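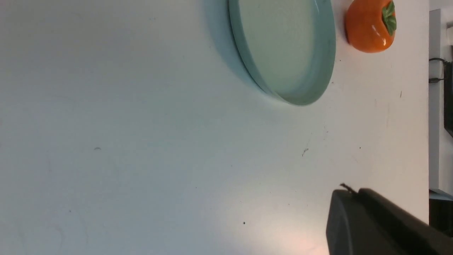
Colour constancy is the tendency of a surface to keep its perceived colour when the light on it changes. The effect is strong enough that most observers cannot report the change at all until they are asked to match it against a reference. A white tabletop is a useful case: lit unevenly, it runs from a cool bluish-grey at the upper left to a much brighter white toward the lower centre and right, yet anyone asked to name its colour will say white for the whole of it. The pale green dish resting on it is likewise named as one green. These notes cover the part of the unit that deals with how that judgement is made, how it is measured, and where it fails.

## 1. Terms

**Illuminant.** The light falling on a surface, described by its spectral power distribution.

**Reflectance.** The proportion of incident light returned by the surface at each wavelength. It belongs to the surface and does not change with the lighting.

**Colour signal.** The product of the two, wavelength by wavelength. This is what reaches the eye.

The visual system receives only the colour signal. Recovering reflectance from it is an underdetermined problem: a bluish signal may come from a neutral surface in bluish light or from a bluish surface in neutral light. One cone response triplet cannot separate the two, and some further source of information is always needed.

## 2. Sources of information

2.1 *Chromatic adaptation.* Each cone class adjusts its sensitivity according to recent stimulation. In the von Kries model the three classes are scaled independently:

L′ = L / L_w, M′ = M / M_w, S′ = S / S_w

where the subscript w marks the response to a reference white under the current illuminant. The model is simple and accounts for a good share of the measured effect. It says nothing about where the reference white comes from.

2.2 *Local contrast.* The ratio of cone responses across an edge is nearly invariant when both sides share an illuminant. A step in reflectance usually gives a sharp edge, and a change in illumination over a flat surface is more often gradual. Cast shadows with hard boundaries are the standard exception.

2.3 *Scene statistics.* The average of a varied scene may be assumed neutral (the grey-world assumption), or the brightest region may be assumed white. Grey-world fails when one colour dominates, as in a forest or a brick laneway. Brightest-is-white fails when the brightest region is a lamp or a coloured highlight.

2.4 *Highlights.* Glossy dielectric materials, glazed ceramics among them, reflect part of the light from the outer surface with little spectral change. That specular component carries the colour of the illuminant. Matte surfaces supply much less of this.

## 3. Measurement

The usual procedure is asymmetric matching. The observer views a test patch under one illuminant and adjusts a second patch, under another, until the two agree. Performance is then given as a constancy index:

CI = 100 × (1 − b / a)

Here *a* is the chromaticity distance between the signals from the same surface under the two illuminants, and *b* is the distance between the observer's match and the match predicted by perfect constancy. An index of 100 means full constancy. An index of 0 means the observer matched the raw signal.

Instructions matter. Asked to match "hue and saturation", observers return lower values than when asked to match "as if cut from the same piece of paper". The two tasks should never be pooled, and reports that leave out the wording cannot be interpreted.

## 4. Practical exercise

Work in pairs, one observer and one recorder. Boonsong Phetsri will set up the viewing booths before the session.

1. Adapt to the first illuminant for 5 minutes. No phone screens in the booth.
2. Complete 14 matches under the paper-match instruction.
3. Rest, then swap to the second illuminant and adapt again.
4. Repeat the same 14 matches in the order given on the sheet.
5. Exchange roles and start over.

Compute CI for each patch and report the median. Do not drop negative values – they occur when the match overshoots in the wrong direction and should be noted as such.

Students with a known colour vision deficiency can act as observers if they wish. Speak to Brenda Gosling beforehand so that a suitable patch set is put out.

## 5. Reading

Course reader, p. 166 onward, up to the section on metamerism. The derivation of the von Kries matrix is examinable. The historical material is optional.

Corrections to these notes go to Monique Arnaud.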